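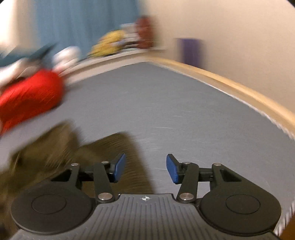
Quang Ninh

Section 4. Placing, leveling and finishing the work surface

4.1 Scope

This section covers the Raltlow work table with the flat gray top, from the time the parts are in the room until the surface is ready for daily use. Assembly of the underframe is covered in Section 3. Electrical fittings and add-on shelves have their own sheets and are left out here.

The instructions apply to the standard top, length 2000 mm. Where the table is joined to a second table, complete 4.2 through 4.5 for each table separately, then go to 4.6.

Terms used in this section:

Top: the flat work surface, including its edges and corners.
Underframe: legs, rails and crossbar.
Foot: the Cokau threaded foot at the bottom of each leg, with its lock nut.
Reference corner: the corner from which the height of the others is set.

4.2 Before you start

Clear the floor where the table will stand and sweep it. Grit under a foot will change the height reading and can mark the floor when the table is shifted.

Tools and materials needed:

Spirit level, long enough to reach across the short side of the top
Open-end wrench to fit the lock nuts
Tape measure
Two soft blankets
Painter's tape
Lint-free cloths
Mild dish soap and clean water

CAUTION: The top is heavy and must be carried by two people. Carry it on edge. Do not carry it flat, and do not lift it by one corner.

CAUTION: Do not set the top down on a corner at any time, including on carpet. Corner damage is not covered under the Zelanano parts warranty.

NOTE: Leave the top in the room overnight before fastening it. If it was stored in an unheated space, leave it a full day.

4.3 Positioning the underframe

1. Mark the outline of the table on the floor with painter's tape.

2. Measure from the tape to the nearest wall on each side. Leave at least 200 mm on any side that faces a wall. Leave more where a person has to get past with a chair.

3. Check the swing of doors and cabinet fronts against the tape outline. Open each one fully.

4. Turn all feet in until they are seated against the legs, then turn each one out 5 mm. This gives travel in both directions for leveling.

5. Stand the underframe inside the outline. Adjust until the legs are the same distance from the tape on opposite sides.

6. Measure the underframe corner to corner along both diagonals. The two readings must match to within 5 mm. If they do not, loosen the crossbar bolts, push the long diagonal in by hand, and retighten.

NOTE: Avoid placing one leg on a floor seam or a threshold strip. If this cannot be avoided, move the outline.

NOTE: A gray top shows window reflections more on the long axis than on the short one. For reading or drawing work, place the long side at a right angle to the window.

4.4 Fitting the top

1. Lay one blanket over the underframe, folded so that it covers the front rail.

2. Lift the top on edge, one person at each end, and rest the long lower edge on the blanket.

3. Lower the top slowly until it lies flat on the rails. Keep fingers clear of the crossbar.

4. Lift one end slightly and draw the blanket out toward that end.

5. Slide the top until the overhang is equal at both ends, then equal at front and back. Check with the tape measure at every corner. Do not judge by eye, and do not measure at the middle of a side only.

6. Start all top screws by hand from below, a few turns each.

7. Tighten the screws in a crossing order: one corner, the opposite corner, then the other pair. Finish with the middle screws.

8. Stop when the screw head is snug against the rail. Do not use an impact driver.

CAUTION: Use only the screws from the top bag. The underframe screws are longer and will come through the surface.

If a screw will not start, do not force it. Back out the neighboring screws, shift the top slightly, and try again. If it still will not start, check that the underframe has not been turned end for end. The hole spacing on the front rail differs from that on the back rail.

4.5 Leveling

Level the table with the top fastened and with no load on it.

1. Choose the reference corner. Use the corner over the highest point of the floor. If the floor appears even, use the corner farthest from the door.

2. Set the level along the short side at the reference corner. Turn the foot at the other end of that side until the bubble is centered.

3. Set the level along the long side, starting at the reference corner. A short level reads the top only where it sits. Take a reading near each end and one in the middle.

4. Adjust the feet at the far end together, by the same amount, until the long side reads level.

5. Set the level along the far short side and correct with the foot at the last corner.

6. Press down on each corner in turn with the flat of the hand. There must be no rocking. If there is, turn out the foot that is off the floor until it just makes contact.

7. Hold each foot still and tighten its lock nut up against the leg.

8. Repeat step 6 after the lock nuts are tight. Tightening can draw a foot up slightly.

CAUTION: Never turn a foot with a load on the table. Never run a foot out beyond the red line on its thread.

NOTE: If the middle of the long side reads low while both ends read level, check the middle screws from 4.4. A loose middle screw is the usual cause. Do not try to correct a low middle with the feet.

4.6 Joining two tables

1. Level the first table and lock its feet.

2. Bring the second table up until the short edges touch along their whole length. Push at the underframe, not at the top.

3. Lay the level across the joint at the front corner. Adjust the second table only.

4. Repeat at the back corner.

5. Run a fingertip across the joint in several places. A step that can be felt should be taken out now, before the clamps go on.

6. Fit the Tạ joining clamps below the top, one near the front and one near the back. Tighten by hand.

CAUTION: The clamps hold the edges in line. They do not carry load. Keep all legs of both tables in place.

Some grayness in shade from one top to the next is normal where the tops come from different batches. Order joined tables together if a close match is needed.

4.7 First cleaning

1. Wipe the whole top with a dry cloth to pick up dust and packing lint.

2. Mix a few drops of dish soap in clean water. Dampen a cloth and wring it out well.

3. Wipe in straight passes along the long side. Work from the middle out to the edges.

4. Wipe again with clean water.

5. Dry at once with a fresh cloth. Give extra attention to the edges and the corners, where water collects.

CAUTION: Do not use scouring powder, steel wool, acetone or paint thinner on the top. Do not use furniture wax. It leaves a film that shows as dull patches under ceiling lights.

Adhesive left from packing tape can be rolled off with a thumb once it is warm. For stubborn spots, hold a cloth wetted with warm soapy water on the adhesive, then wipe.

4.8 Routine checks

After the first week of use:

Check the rocking test in 4.5, step 6.
Check all lock nuts.
Check the top screws from below and snug any that have loosened.

After that, check every six months and each time the table is moved. When moving the table, clear the top, lift at the underframe with one person at each end, and set all feet down together. Do not drag the table. Level it again from step 1 of 4.5.

4.9 Problems and remedies

Table rocks although the level reads true: One foot is carrying no load. Repeat 4.5, step 6, with lock nuts loosened.

Small items roll toward one side: Level was set before the top was fastened. Repeat 4.5 in full.

Top creaks when leaned on: Screws unevenly tightened, or grit between top and rail. Loosen all top screws, lift the top slightly, clean the rails, and retighten in the order given in 4.4.

Overhang unequal after some time in use: Top screws loose. Recenter and tighten.

Streaks after cleaning: Too much soap. Wipe with clean water and dry.

Replacement feet, clamps and screw bags are ordered by the part code on the label under the back rail. Have the code at hand when contacting Zelanano parts service.

Section revised 23 April 2024. Replaces all earlier versions of Section 4.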